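Back to bread, then

So I've started making bread again. I gave it up when we moved to Naswood, partly because the oven here runs hot and partly because my last starter died in the move (a jar in a cardboard box, in the footwell, in August, I should have known better). But Gleice Camargo at work kept leaving slices of hers in the kitchen and I cracked by the end of the week.

She gave me a spoonful of her starter in an old mustard jar and told me to feed it twice a day until it stopped smelling of nail varnish. That took 3 days. I'd forgotten how much flour you get through just keeping the thing alive! I've been using the discard in pancakes, which my lot will eat by the stack, and once in a pizza base that we won't be discussing.

My loaf is 600g of strong white with a handful of rye thrown in, and I've gone up to 72% water, which is as wet as I can manage without getting it all over the taps. I tried wetter and it spread out like a cowpat. Tasty cowpat, mind you. Gilmar Lacerda, who used to run the bakery on Tisham Road, reckons my trouble is shaping and that I'm too gentle with it. He says to drag it towards you across a dry worktop until the top goes tight, and then leave it alone. I am bad at the leaving alone.

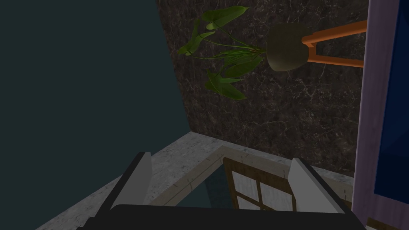
The other thing I've changed is proving it overnight in the fridge. I used to set an alarm for 5am like a lunatic and now I shape it after supper, shove it in next to the milk and bake before the school run. The flavour is miles better, a bit sour, and the crust gets those little blisters. You do need to clear a shelf, so there was a row about the yoghurts.

Next up I want to try seeds, and maybe a tin loaf for sandwiches as everyone moans about butter falling through the holes. If you've got a decent recipe for one, stick it in the comments, I've got flour to use up.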